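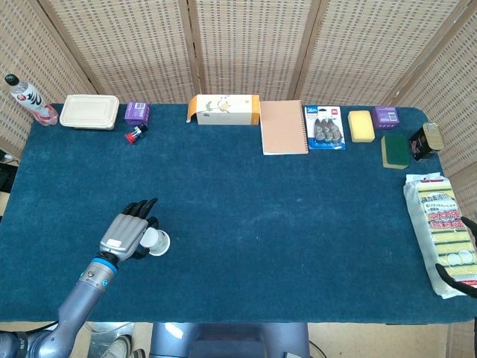

Photo: Kamil Kratochvíl

How to Clean a Woven Bamboo Folding Screen

I put off cleaning my screens for years. You dust the top, you run a cloth over the front, and all the while every little gap in the weave is quietly filling up with gray fluff. Then one March the sun came in low through the window and oh boy, I could see all of it.

So this is how I do it now. It takes me 40 minutes per screen, a bit longer if there's a cat in the house.

What you need:
A vacuum with a soft brush attachment
A clean, dry paintbrush, 2 inches wide or so
Two cotton cloths
A bowl of lukewarm water with 5 drops of dish soap
An old sheet for the floor

1. Open the screen up and stand it on the sheet in a zigzag. Don't lay it flat, the weave sags if you lean on it (ask me how I know).

2. Vacuum the back first, on low, then the front. Go with the strips, top to bottom.

3. Now the paintbrush. Work it into the gaps with short flicks and keep the vacuum nozzle close with your other hand. This is the slow part -- put some music on!

4. Dip a cloth in the soapy water and wring it out hard. I mean really hard, you want it barely damp. Wipe one panel, then go over it with the dry cloth before you start the next one.

5. Do the frame and the hinges last. If a hinge squeaks, a touch of candle wax is plenty.

6. Leave the screen standing open overnight, away from the radiator. Bamboo that dries too fast can split.

Sticky spots need a bit more patience. My friend Marek Kuruc swears by white vinegar, but it left a pale patch on mine, so I stick with the soapy cloth and go back two or three times.

If a strip has popped loose, tuck it back under its neighbor while it's still a little damp from wiping, then add a dot of wood glue from behind and clip it with a clothespin.

I do the whole thing twice a year, with a quick vacuum in between when I remember.

Posted November 12, 2014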